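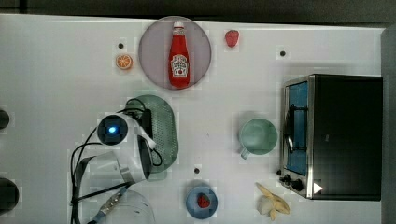 Kitchen table cell, arm over the green tray. Ketchup on the lavender plate, strawberry on the blue one.

We rewrote the bench rules for our tabletop arms this month. The old sheet had grown to 107 lines and people had stopped reading it. I'm posting the short version in pieces because a few other labs asked for it. This is for small arms on shared tables, with people working close by. It doesn't replace your risk assessment or the manual for your arm.

Rule one covers cables. Anything that runs along the arm gets checked at both ends of its travel before the first run of the day. Move the arm by hand or at the slowest jog speed. Look for a loop that can catch on a dish, a knob or a door handle.

Flat ribbon cable gets its own line on the sheet. It doesn't like being folded and the connectors don't like side load. If one has to cross the tabletop, log where it crosses, and keep that path out of the reach of the gripper. We lost most of a December to an intermittent fault that came down to one connector.

Rule two is the speed limit. With a person inside the taped line, the arm runs at 30 percent of its set speed or lower. That applies to everyone, including whoever wrote the program. The limit is set in the controller and locked. We used to rely on people remembering to turn it down, and they didn't.

Rule three: a stop button within reach of each person at the table. One person, one button. If there are more people than buttons, somebody steps back behind the tape. Test the button at the start of each shift and write the initials next to the test. An empty box on the log means no run.

Rule four is about appliances. A toaster oven, kettle or hot plate used as a prop stays unplugged unless the task sheet says otherwise. "Unplugged" means the plug is out and lying where you can see it. Switched off at the knob doesn't count, since a gripper can turn a knob.

If the task does need heat, it goes on a separate sheet with a second person signed on for the whole session. No exceptions for short runs. Most of our near misses were short runs.

Now layout. Each task has a named layout, and the table gets reset to it between runs. Ours are Hokus and Urton. Hokus is the simple one with plates and fruit. Urton adds closed containers. The names mean nothing, they just stop people from saying "the usual setup" when they have different setups in mind.

Write down which way an object lies as well as where it goes. A bottle on its side and a bottle standing up are two different grasps. Same for a mug: note the handle direction. We've had two people set up the same layout from the same sheet and get results that couldn't be compared, and the handle was the whole difference.

Real food and prop food don't share a bin. Label the bins. Anything real gets thrown out at the end of the session, and nothing that has been on the table gets eaten. We had to put that in writing after all.

Dishes used with the arm stay with the arm. They don't go back to the break room. Gripper pads pick up grease and whatever else is in the shop, and they pass it along.

Status lights. Write down what each color means for your own hardware and tape it to the table leg. Don't assume it matches the last arm you used. At our Piturow site two arms use the same color for different states, and new people guess wrong about half the time.

Logging. Each run gets a number, a layout name, the operator and one line on anything odd. Run 1828 is the one we use for training. The note says "felt slow" and nothing else. A week later it mattered a lot what "slow" meant, and there was no way to find out. Write which joint, which part of the motion, and whether it happened again.

The new sheet has 4 sections and fits on one page. It went up June 2021 and we'll review it after the Khurana cell moves over to the same rules. They use a bigger arm, so the 30 percent figure will probably need its own value there.

If your group has a rule for handing a table over between shifts, please post it. Ours is still just "tell the next person" and I'd like something better - ideally something that fits on the same page.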